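10 Jun 2022
Cloth folding, small orange piece, tiled top

Niilo's sheet from Tolness says a small cloth folds the same on any flat top. I don't believe it. Glossy tile lets cotton slide when you pull one corner, and the grid lines are a nuisance if the hem runs along one. Xiomara thinks I'm fussing. She may be right about the grid lines.

Tried corner to corner first, then edge to edge. Corner to corner gives a point that never sits flat, and the creases from the last fold keep steering the next one. Algirdas wants to iron between goes. I said no, because no one irons a duster before putting it away, and we'd only be measuring the iron.
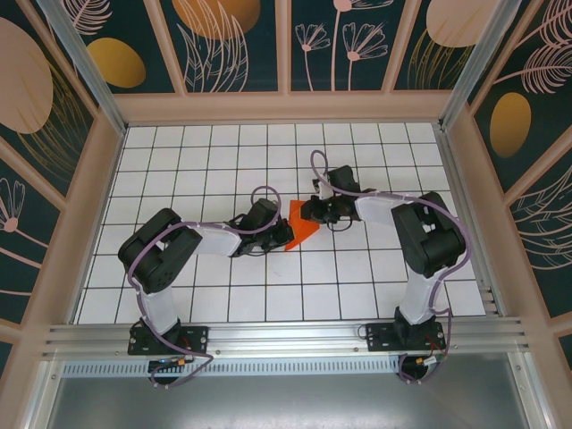 Paavo's rule is to line up the top edge and let the rest look after itself. Fine on paper. A straight top edge says very little about the bottom half, and I would like to see his scoring before we borrow it. His note claims more than 432 good folds with the Pesia cloths. Good according to whom? Liam is asking.

Still to do:
- same cloth on the felt mat, 2 people scoring separately
- find out if the Pitkänen cloths are hemmed on all sides
- decide what "flat" means before September, in writing

Leaving the Tolness sheet pinned up for now, with a question mark on it.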